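3.2 Where desk things go when they leave the desk
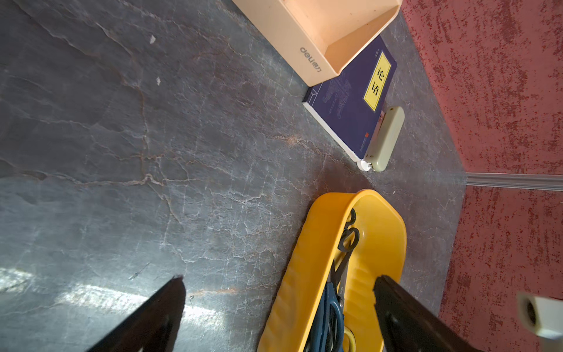

Figure 4. Desk items on the floor near an inner corner: a peach-colored organizer tray, a paperback, a stapler, and a yellow tray holding two pairs of scissors.

I went into this part of the study thinking I would be writing about drawers. Drawers were the whole plan! My coding sheet had an entire page for them (top drawer, second drawer, the one that sticks), and the floor got a single line at the bottom, mostly so I could say I had included it. Then the photographs started coming in from the Trurka and Mallen homes and I had to redo the sheet, because the floor kept turning up and one line was hopeless.

Some numbers first, so the rest makes sense. The full set is 2833 photographs from 74 homes, and I coded every one of them myself, which took me from the start of December until well past the point where I enjoyed it. For this section I use only the floor photographs from 18 of those homes. I left out anything where the floor was plainly a play area, and I left out the Gondell homes completely, since the people there had been asked to clear their floors for a different project and it didn't seem fair to compare.

What I want to talk about is something I started calling a "floor desk" in my notes, and the name stuck even though I'm not sure I love it. By a floor desk I mean a small group of office or study things set down close together, usually with at least one container in the group. The container matters a lot to me. A lone stapler on the floor could be anything, but a stapler near a tray starts to look like an arrangement, or at least like something I can code as one without feeling silly.

Figure 4 is the photograph I keep going back to. There are two trays in it, and they couldn't be more different in how they are being used. The peach one is a proper desk organizer, a rectangle with raised sides and "deli 得力" printed on the outside, and it is empty. The yellow one is long and rounded, shaped a bit like a boat, and both pairs of scissors are in it. The stapler isn't in either tray. It lies against the edge of the book, and the book (a dark blue paperback with 论语, the Analects, on a yellow label) is partly under a corner of the organizer. So with an empty organizer sitting right there, the book and the stapler are both outside it.

I coded this as "container present, partly used," and I'll admit I went back and forth. My first version of the code asked only whether a container was there, and under that version Figure 4 looks very tidy. The second version asked whether the things in the group were inside the container, and then you have to decide which container you mean. In the end I coded each tray separately: scissors in, yellow; nothing in, peach. The same rule went back over all the earlier photographs, and it changed my answer for 16 of them. That is more than I was hoping for, and I would tell anyone starting a study like this to sort out the two-tray problem on day one.

The scissors deserve a word too. They overlap in the tray, one pair with black handles and one with dark blue, and I had a long argument with myself over whether overlapping things count as "put away." I decided yes. My own scissors at home overlap with a tape measure and a dead pen, and I would be pretty insulted if somebody coded them as clutter. Readers who want a stricter rule can apply one, and the coding sheet has a separate column for overlap so it's easy to pull those out.

Books were harder. Malik, the storage checklist I adapted for this work, treats a book as something to be stored, full stop, so a book under a tray counts as misplaced. I think that's too quick. A book can be in the middle of being read, and a photograph won't tell me whether it is. I ended up giving books their own code, "with the group," and saying nothing about whether they belong there.

Walls and corners come next. I had a hunch that floor desks would sit near a wall, and I added columns for wall, corner and open floor before I looked at how they came out.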